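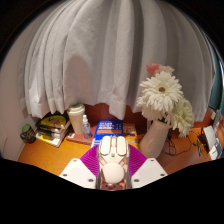

Desk 8, curtain side. Cup with lid, spray bottle, books and curtain hem.

ROOM AND DESK SAFETY CHECK – SHARED STUDY HOUSE
Building: Totine House, second floor
Room: 153
Checked by: Soo-ah Wang
Date: 19 Jun 2025
Form: Justness room form, short version

Marks used: OK = no action. FIX = resident must correct. ASK = I need an answer from the office. N/C = not checked this time.

1. Curtain and window side

1.1 Curtain hangs clear of the desk items – FIX
The hem is just above the things on the desk, and in the middle one fold comes down lower than the rest and ends in a crumpled corner. Please make this part level with the other part. Clips are in the drawer of the hall table.

1.2 No lamp, candle or heater placed under or near the curtain – OK
Resident has a clip lamp from Gradetti. It was in the closet on the day of check. If it comes back to the desk, it must be on the wall side and pointing away from the fabric.

1.3 Curtain fabric has a fire label – ASK
I could not find the label. The curtains in the other rooms of this floor have it sewn in the side seam. Does the office keep the paper from the purchase?

1.4 Curtain rail firm, all hooks in place – OK
I pulled lightly at both ends. One hook was replaced last year.

2. Desk top

2.1 Drinks have a lid – OK
Tall beige cup, domed lid on. Thank you for this, in many rooms it is still open mugs.

2.2 Drinks and liquids kept away from books and papers – FIX
The cup and the small spray bottle are both over a flat reddish-brown book or case. Please give them their own place, for example a tray. The kitchen has three trays to lend.

2.3 Spray bottles marked with the contents – FIX
Resident told me it is only water for the plants. I believe it, but the rule is for all bottles, also for water. Write it on tape, in big letters.

2.4 Piles low and stable – OK, with comment
The stack of books and packages on the left stands at an angle. It did not move when I touched the desk. I would still like it straight, with the larger things at the bottom.

2.5 Jars and small containers closed – OK
Dark patterned jar with green top, beside the stack. Top was tight.

2.6 Free space for writing – FIX
The desk is crowded. The form asks for free space of the size of one open notebook. Resident says the books go back to the library in July, so I accept a part solution until then.

2.7 Desk surface and edges without splinters – OK
Wood is in good condition.

3. Electrical

3.1 Socket cover not broken – OK
3.2 Extension cord has switch and is not under the rug – OK
Ra type cord, tag number 462, tag is readable.
3.3 Chargers unplugged when resident is out – N/C
Resident was at home during the check.

4. Door and way out

4.1 Door opens fully – OK
4.2 Floor between bed and door is free – OK
There was one bag, moved while I was there.
4.3 Smoke alarm test – OK
Sound was loud. Battery changed by the office in spring.

Result: four points to fix (1.1, 2.2, 2.3, 2.6), one question for the office (1.3). The room is safe to use in the meantime. I will look again at the FIX points only, the resident does not need to be present – please leave a note on the door if this is not convenient.

S. Wang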